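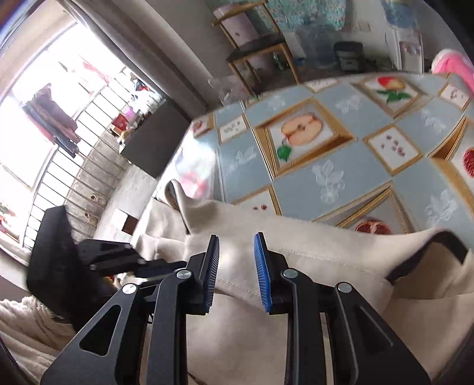 # The Last Shirt in the Basket

Every household has a folding table, and in most households it is also the table where people eat. Li-hua Yen's is covered in a glossy blue-grey cloth with a pattern of gold frames that seem to stand up off the surface if you stare long enough, and anyone folding laundry has long enough.

I went to Condbridge in November to learn how to fold from her, having reached middle age with a method best described as pushing. She teaches two evening classes there. Her students pay for five lessons and most of them, she told me, quit after the one on fitted sheets.

Cotton is where she starts, since cotton forgives. A T-shirt will hold a crease out of sheer good manners. The trouble begins with anything smooth and a little shiny, the sort of beige garment that looks obedient on the hanger and slides back into a puddle the moment you let go. Yen's advice is to stop pressing on it. Find a line of stitching, lay it straight, and let the rest of the cloth come along when it's ready.

Openings are the second problem. A collar or a cuff will arch up off the table and stay there, gaping at you. I flattened one four times. Yen rolled it inward once with her thumb and went to put the kettle on.

Then there is fluff. Horácio Amaral, the only other student who came back for lesson three, had brought a cream-colored blanket that folded down to the size of a second blanket. He was told to fold it in thirds and sit on it. He did, through most of the tea.

My own closet has improved by one shelf. The shirts on it stand in a row like library books, and I have started buying less in case I disturb them. The shelf below is still run on the old system. My sister-in-law, Fung-ping Hsu, looked it over last week and asked which shelf had been the lesson.

I have two classes left. One of them is fitted sheets.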